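Conditionnement individuel des articles de petit format : mode opératoire à l'usage des points de distribution

Fiche pratique, mars 2021

La présente fiche s'adresse aux agents chargés de préparer les sachets et petits paquets remis au public dans les points de distribution du réseau Padov. Elle remplace la note précédente, dont plusieurs dispositions ne correspondaient plus à l'organisation des postes. Elle porte sur les articles reçus sous emballage imprimé d'origine et destinés à être remis à l'unité. Les produits en vrac et les articles réfrigérés relèvent de la fiche n° 10.

Préparation du plan de travail

Le plan de travail doit être dégagé avant l'ouverture du premier carton. Il convient de retirer les étiquettes, les chutes de ruban adhésif et les documents étrangers à la préparation en cours. On privilégiera une surface lisse et de teinte claire, sur laquelle une poussière ou un emballage percé se remarque immédiatement. La surface est essuyée avec un chiffon légèrement humide, puis séchée. Aucun paquet ne doit être posé sur un plan encore mouillé : l'encre de certains emballages supporte mal l'humidité.

L'éclairage doit être uniforme. Lorsqu'une lampe d'appoint est nécessaire, elle est orientée de manière à éviter les reflets sur les films brillants, qui gênent la lecture des mentions.

Contrôle à l'unité

Chaque paquet est sorti du carton et posé à plat, face imprimée vers le haut. L'agent vérifie successivement l'intégrité des soudures, l'absence de perforation et la lisibilité des mentions obligatoires. Les petits caractères situés en bordure d'emballage sont souvent les premiers effacés par le frottement ; ils font l'objet d'une attention particulière.

Les bandes de couleur ne suffisent pas à identifier une référence. Deux articles d'une même gamme peuvent présenter des teintes très proches, et un fournisseur peut modifier sa charte graphique sans changer de code. Seul le code porté sur le bordereau fait foi.
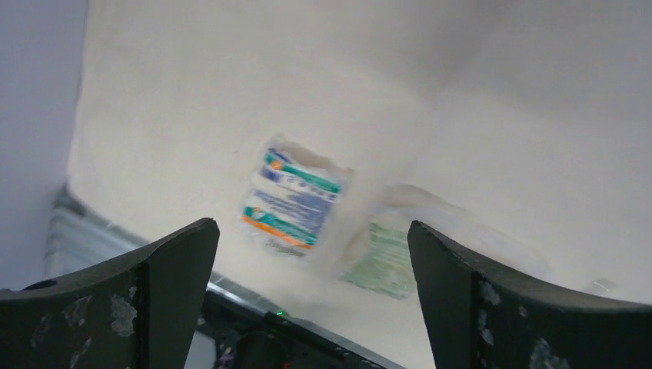 Un paquet dont la soudure est douteuse est écarté sans délai et placé dans le bac de quarantaine. Il n'est ni recollé ni réemballé. L'agent inscrit la référence et le motif sur la feuille de suivi, puis reprend le contrôle au paquet suivant. Si plus de trois unités d'un même carton sont écartées, le carton entier est mis en attente et le responsable de poste en est informé.

Les paquets se saisissent par les bords longs. Une pression exercée au centre peut ouvrir une soudure fragile ou écraser le contenu. Les bagues et bracelets sont retirés avant la prise de poste.

Mise en bac

Les paquets conformes sont rangés debout, dans le même sens, en rangées régulières. Le bac Drirneo est réservé aux formats plats, le bac Lam aux formats épais. On veillera à laisser un espace suffisant pour passer deux doigts à l'extrémité de chaque rangée. Un bac trop serré oblige à tirer sur les emballages, ce qui provoque l'essentiel des déchirures constatées à la remise.

La charge d'un bac est limitée à 400 unités, tous formats confondus. Cette limite s'applique également lorsque le bac n'est pas entièrement rempli en hauteur. Les bacs complets sont couverts et munis d'une étiquette portant la référence, la quantité, la date de préparation et les initiales de l'agent.

Rangement et rotation

Les bacs sont entreposés à l'abri de la lumière directe, à dix centimètres au moins du mur. Les lots les plus anciens sont placés à l'avant. Lors de chaque réassort, l'agent déplace les bacs existants avant d'introduire les nouveaux, y compris lorsque le délai de péremption paraît éloigné.

Au cours de l'exercice écoulé, le dépôt d'Asbridge a préparé 2273 paquets selon cette méthode, dont 1493 en format plat. Les écarts relevés à l'inventaire concernaient presque exclusivement des bacs dont l'étiquette avait été rédigée après le rangement. L'étiquetage s'effectue donc au poste, avant tout déplacement du bac.

Fin de poste

Le plan de travail est de nouveau dégagé et essuyé. Le bac de quarantaine est remis au responsable, accompagné de la feuille de suivi signée. Les cartons vides sont aplatis et déposés dans le local prévu à cet effet.

Toute question relative à l'application de cette fiche peut être adressée à Joni Riihimäki, service des approvisionnements. Les demandes de bacs supplémentaires sont à transmettre au même service avant la fin du mois de juillet.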